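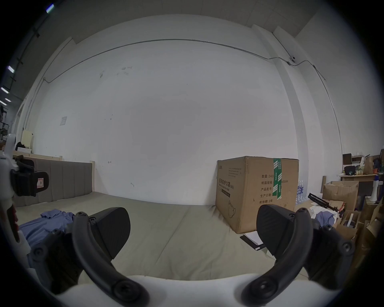 Choosing a gripper is a bit like choosing shoes. In the shop every pair feels fine, and only after a long walk you learn which one hurts. For most of May I have followed Tomás Tierney and Declan Ní Chonaill, who compare hand-held grippers at Skallora, a small testing firm. The one they have used the most has two black fingers that rise from a white housing and curve towards each other, each fixed with three round screws and ending in a textured pad. The big green-grey mat covers much of the floor in their test hall, and Tomás says his knees are thankful for it.

The comparison is between two designs. The first is from Hekberg and has curved fingers. The second is from Surnine and has straight fingers that slide on a rail. Both are held by a person, both carry a camera that looks forward over the fingers, and both are meant to record how a human hand would do a job so that an arm can repeat it later.

Search articles, topics, authors Search

I asked to try them myself. Tomás gave me the Hekberg first and told me to pick up a T-shirt and lay it down again. I did it badly. The fingers arch outwards before they come back together, so the tips arrive at the cloth a little later than you expect, and I pushed the first shirt along the mat for half a metre. After 30 tries I was better, and I had started to tilt my wrist without thinking of it.

With the Surnine I was good from the first minute. The straight fingers go where you point them. But cloth slid out between the pads when I lifted it quickly, and by the end of the hour my thumb was sore from the trigger, which has a heavy spring. Declan has larger hands than mine and has never noticed the spring at all.

Their method is simple. Each tool gets 200 grasps with soft things and 200 with hard things, and the same two people do all of them. They write down every drop. They also write down every time the person had to look at the fingers directly in place of the object, and I found this the more interesting number. On the Surnine it stayed low the whole time. On the Hekberg it was high on the first day and then fell so far that the two tools were nearly equal.

"People buy after ten minutes of trying," Declan told me. "In ten minutes the straight one always wins."

The drops told a different story. With clothes, the Hekberg lost over 30 fewer pieces than the other tool. With boxes and bottles there was almost no difference. Tomás believes the pads do most of the work here, and he would like to put the Hekberg pads on the Surnine fingers to be sure. The screw holes do not match, so for now it is only a wish.

The camera was a harder question. Both makers use a very wide lens, and straight walls bend like a bow towards the sides of the picture. You get used to it quickly. The good part is that the camera sees nearly the whole room, so software can work out where the hand is from pipes, corners and ceiling lights. The less good part is that a plain white wall gives it very little to hold on to. Declan found that the position drifted most when he stood close and faced the wall directly, and less when there were cartons and other things beside it.

For the controller they use a Solberg unit with both tools. It took four evenings to make it talk to the Surnine, mainly on account of a cable that was described wrongly in the manual. The Hekberg worked the same afternoon it was unpacked.

Which one would they buy? Tomás says the Hekberg, if the work is with fabric and the same people will use it for weeks. Declan would take the Surnine for any place where visitors or students change every day, and he would ask for a softer spring. They have not settled it between them. A second round is planned with gloves on, and I have been invited to drop some more shirts.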